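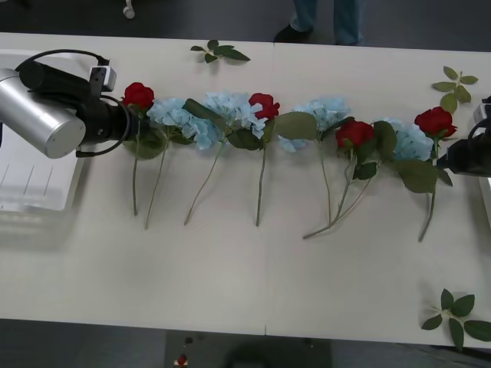
Stems laid out on the table, roses and hydrangeas alternating. 

Ticket: Label printer skips every other label on flower orders
Raised by: Nayeli Taipe, Rarnley packing room
Assigned to: Jhosep Tamayo
Priority: Normal
Status: Closed

Nayeli Taipe, first entry
The label printer in the packing room has started feeding a blank label after each printed one. It only does it on the stem labels. Address labels come out fine from the same printer. I sent a batch of 200 on Sunday and ran out of roll halfway through the job, as half of them were blank. I have turned it off and on, cleaned the roller with a dry cloth and put in a new roll. No change. There is no error light and the PC says the job has finished.

We also had a jam on the second try but I think that was me closing the lid too hard.

Jhosep Tamayo
Thanks Nayeli. Three things please:
Which programme are you printing from, Wikska or the old spreadsheet?
Does the blank come before or after the printed label?
Is the new roll the same make as the last one?

Nayeli Taipe
Wikska. The blank comes after. The roll is from the box Wilson ordered, it looks the same to me but the core has a different sticker on it. The stock we are labelling at the moment is the artificial roses and the blue hydrangeas, in case the product code matters.

Jhosep Tamayo
Product code should not matter but the label size tied to it might. Please hold the feed button down until it starts to print, then let go. It will print a settings page. Copy out the line that starts with "length".

Nayeli Taipe
Length 53. Gap 3.

Jhosep Tamayo
And if you measure one label on the new roll with a ruler, top to bottom, not counting the backing?

Nayeli Taipe
50 exactly. I measured a few and they are all the same.

Jhosep Tamayo
Then the template is too tall for the label. Wikska is sending a 53 mm page to a 50 mm label. It runs over the gap, the printer finds the next edge and throws out the whole of the next label to get back in step. Address labels use their own template so they are not affected.

Wilson, do you know if the old rolls were longer?

Wilson Huaranga
Yes, the old ones were 53. The supplier stopped doing them and sent 50 as the nearest match. It was on the delivery note but I did not pass it on, sorry. We have 13 rolls of the new size so I would like to keep them if we can.
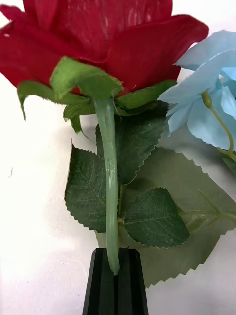

Close view of one of the red roses, bloom and sepals. 

Jhosep Tamayo
You can keep them. I have made a copy of the stem template at 50 mm and moved the barcode up to fit. The text under it is one size smaller. Nayeli, please do this in order:

Close Wikska on the packing room PC.
Load the new roll and shut the lid gently.
Hold the feed button until the light blinks twice. It will push out up to 6 blanks while it measures the gap - this is normal.
Open Wikska, go to Stem Labels and pick "Stem 50".
Print one label, then a short run.

Nayeli Taipe
First label was fine. Short run was fine too, no blanks. The barcode scans on the handheld but I have to hold it closer than before.

Jhosep Tamayo
That will be the smaller barcode. I have taken the logo off the bottom and given the space back to the barcode. Please close and open Wikska and try again.

Nayeli Taipe
Better. Scans from normal distance. I have now done the full 200 again and there were no blanks.

Amparo Salazar
Can the old template be hidden? Someone on the evening shift will pick it by habit.

Jhosep Tamayo
Done. "Stem 53" is archived and only admins can see it. "Stem 50" is the default on both packing room PCs. I have not touched the PC in the front office, as Gonçalo still has part of an old roll on that printer.

Gonçalo Salgado
Mine will run out this week. I will raise a new ticket when it does.

Jhosep Tamayo
Fine. Closing this one.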